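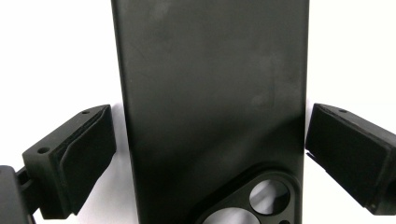

*A black phone case between the padded fingers of the club's hand-held gripper.*

Gediminas Mockus talks fast when the subject is foam. "Everybody wants to ask me about the software," he says, laughing, "and I keep dragging them back to the pads!"

He coaches the robotics club at Lynch, where 20 students have spent the winter on a project they call Brerora. The idea is simple to say and hard to do: students pick things up with a hand-held gripper, record every grasp, and use the recordings to teach an arm to do the same job by itself. By February they had 753 recordings, 220 of them with phone cases.

Why phone cases? "They're cheap, everyone has an old one in a drawer, and they're mean," Mockus says. "You squeeze too hard and the sides bow in. The camera hole changes where you can hold it. And a dark case with dark fingers on both sides, on a white background – well, you find out fast how good your vision code is."

The fingers have kept the club busiest. The first set had bare faces, and cases kept twisting out of them. One of the ninth graders glued on some packing foam as a joke, and the next 10 grasps all held. "The room went nuts," Mockus says. "I went nuts! We threw out our plan for the whole evening and cut foam until they locked the building."

Since then the students have argued about thickness, glue and the angle of the fingers, mostly on a whiteboard that has not been wiped in weeks. Mockus loves that part. He used to repair packing machines before he started coaching, and he says the arguments sound just like the ones he had at work, with more snacks.

Next up is the Ruvetti meet in the spring, where the arm has to sort a bin of small household items with no one touching the controls. Is the team ready?

"No," he says cheerfully. "Ask me again after we fix the wrist."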